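Zippered Pouch and Table Items, November 2018
Gallery by Lejla Grgić. Select a picture to enlarge it.

1. Pouch, rounded top, flat bottom. Lilac reptile-scale print on white.
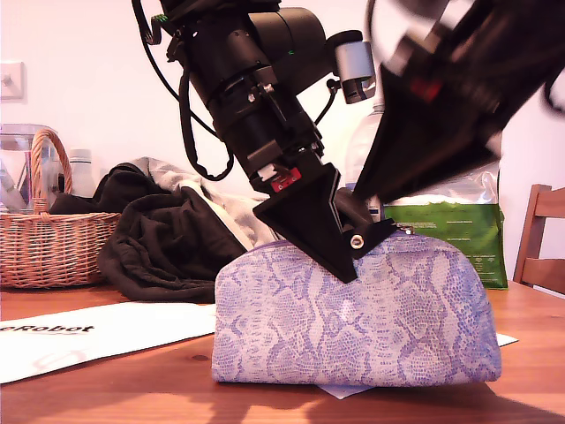
2. Zipper, close view

Metal pull, dark teeth, thin white piping along the zipper side.
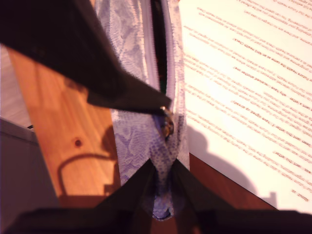 The print is mottled, pale violet to off-white, with a slight gloss.

3. Tabletop. Spiral notebook, striped cloth in white and pale blue, white paper. Dark stain in the wood.

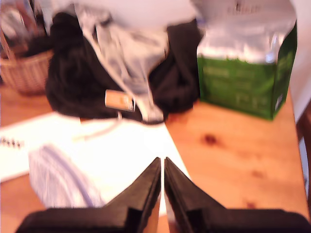 Page 4 of 16

Prints can be ordered from Laur.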